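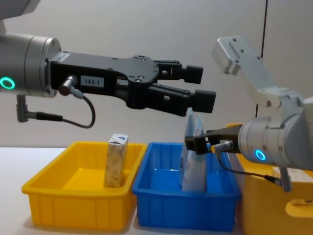 What is the difference between a storage tray and a storage bin?
Mostly depth. A tray has low walls and shows its whole contents at a glance, while a bin is taller and holds more in the same patch of table or shelf. Many people use "bin" for both.

Open plastic storage bin

An open plastic storage bin is a lidless container for keeping small goods together on a table, bench or shelf. It is one of the great quiet successes of moulded plastic: cheap, light, easily rinsed out, and at home in a larder as much as in a stockroom. Bins are sold in shallow and tall forms, and in strong plain colours, with yellow and blue among the old favourites.

Form

Most are rectangular, which lets them stand side by side without wasted space. The walls usually lean outwards a little towards the top, so that empty bins nest inside one another (a stack of 80 can live in a cupboard that would hold only a handful of rigid boxes!). The rim is often turned out or flared, giving the fingers something to grip and stopping the long sides from bowing.

Colour

Colour does a surprising amount of work. The simplest schemes give each colour one meaning, such as blue for goods coming in and yellow for goods going out. The Greltix system, devised by the storekeeper Roald Haugen, uses five colours and leaves the meaning of each to the people sorting. Haugen's one firm rule was that a colour, once given a job, should keep it for at least a season.
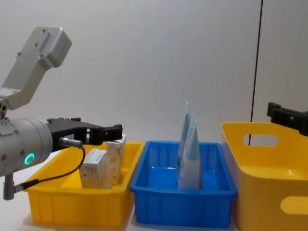
Restemen Household Encyclopedia: Storage and Packing Section

Ribbed walls

Vertical ribs, like those on the yellow tray holding two small cardboard boxes, are a lovely bit of thrift. A thin wall with ribs bends far less than a flat wall of the same thickness, so the maker saves plastic and the bin still keeps its shape when lifted full.

Use with boxed goods

Small cartons suit shallow trays very well. Stood upright, they can be picked out from above one at a time, and a taller carton is best placed where it won't hide a shorter one. Loose items such as clothes pegs or seed packets do better in a tall bin, where they can be piled.

Care

Warm water and washing-up liquid are enough for most bins. Strong sunlight fades bright plastics and can make older ones brittle.

See also: Crate; Drawer divider; Nesting; Punnet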